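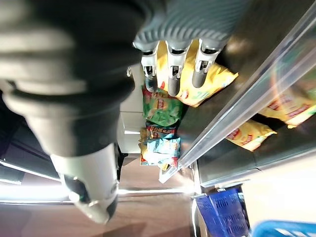 Photo: Koltidska

The snack shelf is the untidiest in any small shop, and I think shops should stop fighting it. Crisp bags slump. Pull one and its neighbours move too.
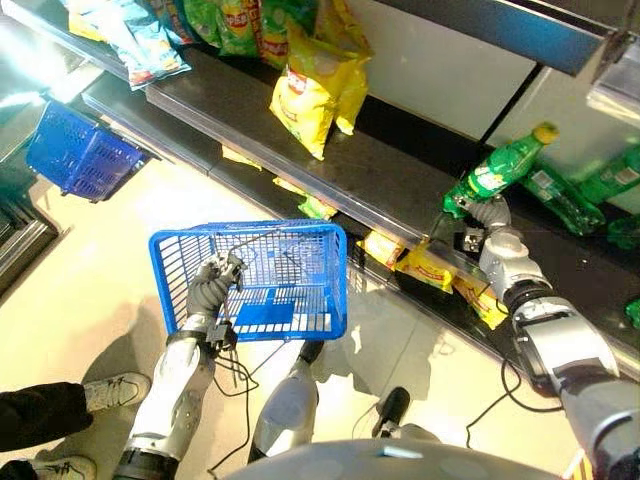
By Cyrill Auer

I would keep drinks off the shelf below – a bottle on its side puts me off buying the next one. Most shops I use do it anyway.

Give people a basket

A blue plastic basket with a wire handle is still the best thing a shop can offer. Trolleys are for big stores. Two bags of crisps and a drink need no wheels.
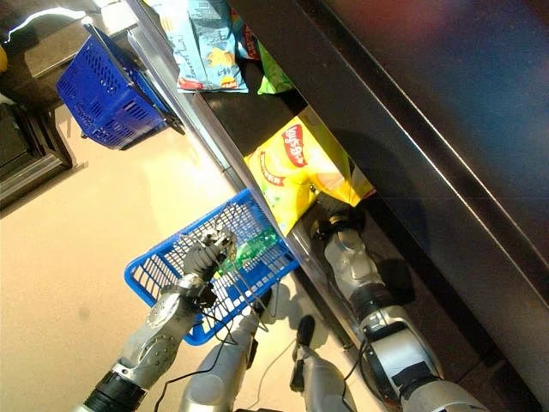
Bag size

Big bags belong low down, at the front.

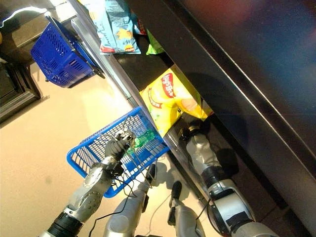
A yellow bag of Lay's on the lower shelf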